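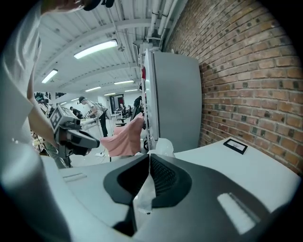 Workshop Tips: When a Hand-Held Gripper Drops, Tears or Will Not Let Go

Issued by the Finden Workshop Office for all bench users. Replaces the February sheet.

Thin plastic and paper are among the hardest things to pick up with a two-finger gripper. They fold, they cling, and a scrap left in the fingers will spoil the next pick and often the one after it. Most of the faults reported at the benches this winter began with a scrap of this kind. The tips that follow are meant to be used at the bench, in the order given, before a tool is sent for repair.

What went wrong on Wednesday

Shortly after the morning break, a gripper at the Praltik bench was closed on a piece of thin packing film. When the user opened the hand, the film stayed on one finger. The user reached in with the free hand to pull it away while the other hand was still on the trigger. The fingers closed on a fingertip. The skin was pinched and not broken, and the user returned to work after seeing the first aider.

Setareh Shojaei reviewed the report and found two causes. The return spring was weak, so the hand had not opened to its full width. The user had also not set the tool down. Either fault alone would probably have passed without notice.

Clearing a scrap from the fingers

1. Stop and put the tool down flat, with the fingers pointing away from you and from your neighbor.
2. Take your hand off the trigger. If the tool has a lock, set it.
3. Lift the scrap away with the flat plastic tweezers kept at each bench. Do not use a knife, a screwdriver or your fingernails.
4. Look at the inside of both fingers under a good light. Clear film is easily missed against a pale tabletop, and small pieces hide between ribs and raised dots where a finger has them.
5. Wipe each finger from the base to the tip with a damp cloth, then with a dry one.
6. Open and close the hand three times with nothing in it. It should move freely and stop in the same place each time.

If a scrap has worked its way down behind the fingers, stop at step 3. Label the tool and bring it to Rami Kanaan. The cover is not to be opened at the bench.

When the fingers slip

A hand that will not hold thin material is usually dirty. Tape glue, hand cream and the powder that comes on some new bags all leave a film on the pads. Warm water with a drop of dish soap removes most of it. Avoid rubbing alcohol on soft pads; it dries them, and the six pads replaced since the fall had all been cleaned that way before the rule was changed.

Squeezing harder seldom helps. Approach the material at a fold or a raised corner, let the tips meet, and then lift. If the sheet lies perfectly flat, pinch up a small ridge by pressing lightly and closing slowly. Where a bag has to be picked up many times over, give it a loose crumple first so that the fingers have something to meet on.

When the fingers do not meet

Close the empty hand and look at the line between the tips. It should be narrow and straight from top to bottom. A gap at the tip with contact lower down generally means that something is caught at the base. A gap at the base with contact at the tip points to a bent finger, usually from a fall. Do not bend it back. Finger sets are kept in the Kolulham cabinet, and Marjan Mahmoudi holds the key.

When the hand is slow to open

A slow return is now treated as a safety fault and not as a nuisance. Take the tool out of use the same day. Until Wednesday the practice at several benches was to nudge the fingers apart by hand and carry on. That practice is withdrawn.

Do not oil the joint. Oil travels to the pads within a few hours and collects lint in the meantime. The dry lubricant supplied by the office is applied by the repair bench only.

Keeping the bench safe

Cables on the floor are to be gathered and tied before work begins, and checked again after any bench is moved. Keep a full step between users where two tools are in use together. Loose sleeves should be rolled or pinned above the wrist – a trigger hand caught in cloth is slow to release.

Bags and film waiting to be handled should stand toward the back of the table, clear of the hand that is working. Torn pieces go straight into the lidded bin. Esmaeil Fallahi has asked that they not be left on the tabletop for the next shift, as almost all of the scraps found in fingers match material already torn by an earlier user.

Reporting

Write the fault on the card in plain words: what you were holding, what the hand did, and what you did next. "Broken" tells the repair bench very little. "Opened halfway, film stuck to left finger" saves a good part of an hour. Near misses go on the same card, with the box at the top checked.

Tools with a card attached are not to be used by anyone, including the person who wrote the card. They are returned to the benches by Manouchehr Jafarzadeh after a test on the Baptiste stand, and the signed card is kept with the tool's record.

Replacement tweezers and cloths may be collected from the office window between 8:30 and noon.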